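Toile (dressmaking)

A toile (say it "twahl") is a trial version of a garment, made up in cheap cloth before anyone cuts into the good stuff. Americans tend to call it a muslin, after the plain cotton they make it from. I've been sewing them for years and still think of them as the most useful ugly things in my wardrobe!

Origins of the word

The name is French and simply means cloth or canvas. It also turns up in toile de Jouy, the printed cotton with shepherds and trees all over it, and people do muddle the two. When I took my first evening class in Ballell, half of us turned up expecting to learn about curtains. Our tutor, Leonora Lacson, let us sit with that for a good ten seconds before she handed out the calico.

Materials

Calico is the usual choice in Britain: unbleached, plain weave, sold in several weights. The trick is to pick one that behaves a bit like your final fabric. A medium calico is fine for a tailored jacket, but it'll tell you next to nothing about a bias-cut slip, which wants something with more drop to it. Old sheets and duvet covers work nicely too (wash them first). For stretch garments you need a cheap knit with a similar amount of give, or the whole exercise is wasted.

Making and fitting

The pieces are cut from the paper pattern with generous seam allowances, and the grain lines, bust line, waist and hip are drawn straight on to the cloth in pencil or felt tip. It's then sewn with a long machine stitch so it comes apart easily. There are no facings, no lining and usually no zip, just pins down the opening.

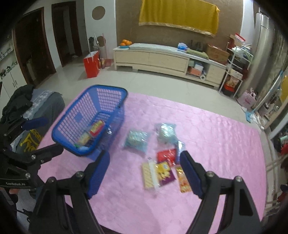 Then comes the fitting, and this is where I'd beg you to rope in a friend, as you really can't pin your own back. Stand normally, in the shoes and underwear you'd wear with the finished thing. Diagonal creases generally point towards the place that's too tight, and loose folds mean there's spare cloth to pinch out. Mark everything on the toile itself, unpick it, press it flat and copy the changes on to the paper.

One toile is often enough for a skirt. My winter coat took 7, and I'd still move the left pocket.

Use in fashion houses

In a couture workroom the toile may come before the pattern, with the calico draped and pinned directly on a dress stand until the shape is right. A regular client might have a stand padded out to her measurements. Smaller firms do much the same on a tighter budget: Ebony Sheehan, who cuts for the bridal label Fairweather, told me she keeps 16 bodice toiles on a rail and starts most new gowns from one of those.

Keeping toiles

Opinions vary. Some makers take theirs apart and use the pieces as a pattern, others stuff cushions with them. The costume store at Brellton holds 171 stage toiles, catalogued by Huia Tawhiri, and I spent a very happy Tuesday there reading the pencil notes on the sleeves. My favourite said "lower, LOWER, too low".

Wearable toiles

A wearable toile is one made in cloth you wouldn't mind being seen in, finished off properly in case it comes out well. I have 2 summer dresses that began this way, and the green one gets more wear than the dress it was meant to be a practice for.

See also: Calico; Dress stand; Pattern grading; Seam allowance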